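Automation club: bench model nears first full run

The Strobel automation club has spent most of this term on Okley, its student project to move labware around a bench without anyone touching it. The arm, gripper, plate nests and waste bins are all modelled in simulation, and the control code is written in Tusix, the club's own scripting layer.

The current job list has 13 steps. Each step is a pick, a place or a discard, with an approach height and a gripper opening stored beside it. Bins W1 and W2 are treated as obstacles as well as targets. An early version of the planner handled them only as targets, and it produced several paths straight through the wall of W1.

Joint speed is held at 12 per cent while paths are checked. The team logged 109 test runs up to the end of April, and the target before the summer break is 100 consecutive runs with no collision flag. The longest clean sequence so far is roughly a third of that. Most flags come from the wrist passing too low over W1.

Open tasks are tidying the nest coordinates, which are still typed in by hand, and writing a proper restart routine. Members who have finished the Zisto induction can take either. Sessions are on Wednesday at the usual time, and code should be checked in before the session starts.

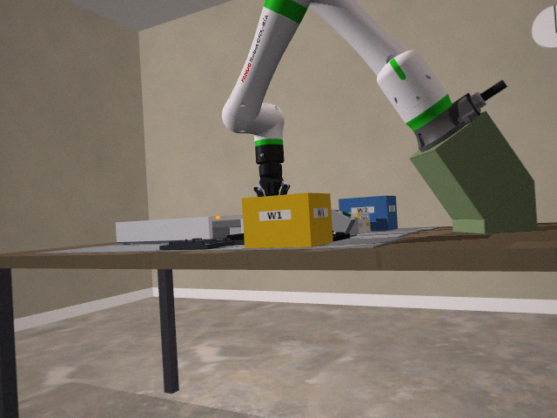
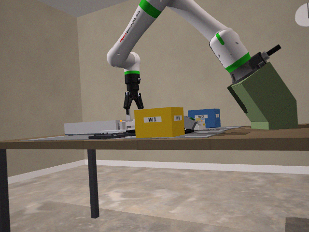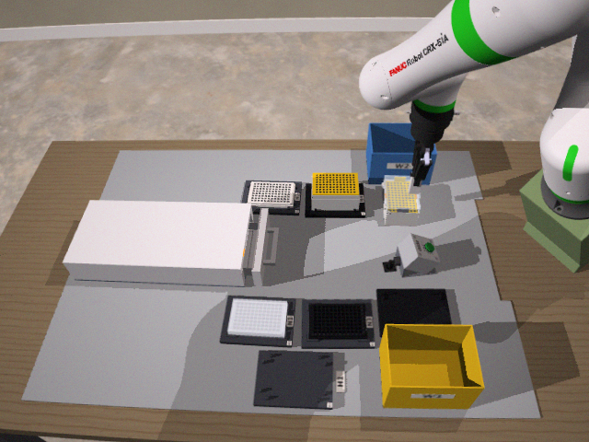
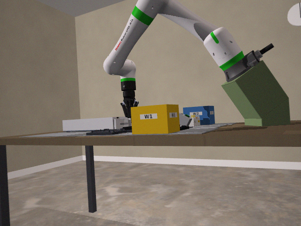 Okley bench model in simulation, with the arm over the work mat and bins W1 and W2 in place.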